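Harahap Bench Cell: buying and planning notes

README for the planning folder
Maintained by Vilja Kinnunen. Purchasing questions to Sirkka Salminen.
Last revised: June

What is in this folder

These notes cover the equipment for the two-arm tabletop cell at the Prunthorpe site, which we call Harahap. They were written so that the second cell can be budgeted from what the first one cost us in money and time. The quotations are kept in the finance share and are not copied into this folder.

Files

budget.csv - one row per order line, with supplier, net price, VAT, delivery and who signed it off
spares.csv - parts we keep on the shelf and the level at which we reorder
lead_times.csv - date ordered, date promised, date arrived
layout.txt - table position, socket positions, clearances
open_items.txt - things not yet decided
README - this file

All prices are in pounds. Net and gross are in separate columns. Please don't add a total row to the CSV files, as the import script reads it as another order.

Status

Cell 1: bought, installed, in daily use.
Cell 2: planned. Arms not ordered. Table and power agreed in principle.

What was bought for cell 1

Two arms with grippers, ordered as a pair from Plikora. The price included the controllers, the first year of support and one set of gripper fingers per arm. It did not include mounting plates, which we had to order separately once the arms were already on site.

One table with a white top. Aleksi Miettinen chose white so that dark parts would show up well for the cameras, and this has worked. The top marks easily. Allow for a replacement top in the second year, or ask for a harder finish at the start.

Computer, network switch and cables from Asex. The computer was the easiest item on the list. The cables were not: the standard set was too short for where we wanted the controllers, and the longer set was a special order.

Bench sundries (cable ties, clamps, labels, tape) came to 3719 pounds over the year. This line was left out of the first budget altogether. Anyone planning cell 2 should put it in.

Lead times

Arms: quoted 8 weeks, arrived in 13.
Mounting plates: 6 weeks.
Table: in stock.
Longer cables: quoted as "on request". Eduardo Mangubat had to chase these twice, so get a date in writing.

The delay on the arms did not cost us anything directly because the room was also late. If the room for cell 2 is ready on time, the arms will decide the start date and should be ordered first.

Room and layout

Cell 1 is in a shared room. That kept the rent line at zero, but there are costs elsewhere. Floor space behind the table is used for general furniture and storage, and cables that should be in a floor duct are not. Custódio Cardoso has asked for the following in cell 2, and all of it is in the draft budget:

- a cable duct from the wall to the table
- a clear strip behind the table wide enough to walk through
- lighting above the table that can be switched separately from the room lights
- a lockable cupboard for spares

The lighting item is the one most likely to be cut. I would keep it. Changing the room lights during the day changes the pictures the cameras record, and time spent sorting that out afterwards is staff time which appears nowhere in budget.csv.

Work the cell is used for

Most of the work is handling small objects on the table with one or both arms: moving them, turning them, passing them across. Objects are bought cheaply and in bulk. They have their own line in the budget ("consumables, objects") and should not be put under sundries.

Flat, stiff items such as cases and boxes are harder on the fingers than soft ones. The finger has to get in close to the table top, and both the finger tip and the table take wear from this. Budget for fingers by type of work, not by hours switched on.

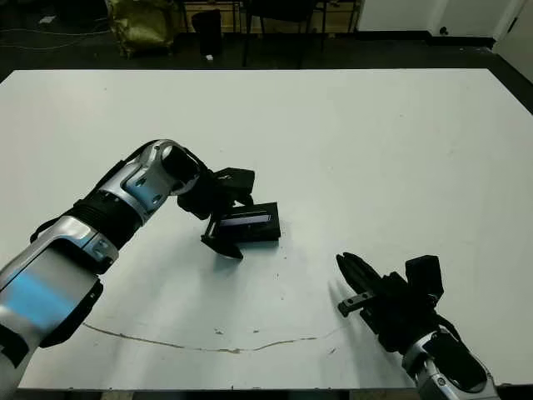 Harahap cell: left gripper at the end of a flat black case, right gripper standing clear of it.

Spares

Keep on the shelf for each cell:

Gripper fingers, two sets
Gripper cable, one
Emergency stop button, one
Fuses for the controller, one pack
Table feet, one set

We do not hold a spare arm. Sirkka priced one and it would have taken most of the contingency. The support contract with Plikora gives us a loan arm if a repair runs past the agreed time, and we have accepted that risk for cell 1. With two cells running, a shared spare arm starts to look more reasonable. See open_items.txt.

Budget rules

1. Get two quotations for anything over the site limit.
2. Put delivery and VAT in their own columns, even if the supplier rolls them together.
3. Enter the support renewal in the year it falls due. For cell 1 it was missed and had to come out of contingency.
4. Any change to an order after sign-off gets a new row with the old order number in the notes column.

Known gaps

Staff time for installation was not recorded.
Electricity is not metered separately.
Prices for the arms are from a single supplier, so they are a poor guide if cell 2 goes elsewhere.
A few early orders have no arrival date in lead_times.csv. Blank means not recorded. It does not mean the item is outstanding.

Open items for cell 2

Same arms as cell 1, or go out for new quotations (Vilja)
Shared spare arm (Sirkka)
Table finish, with a sample to be tried first (Aleksi)
Duct route, waiting on the landlord (Custódio)
Longer cables, written delivery date from Asex (Eduardo)

Changes

Added the sundries figure and the note on support renewal. Moved the object purchases out of sundries. Corrected the arrival time for the arms, which had been entered from the quotation.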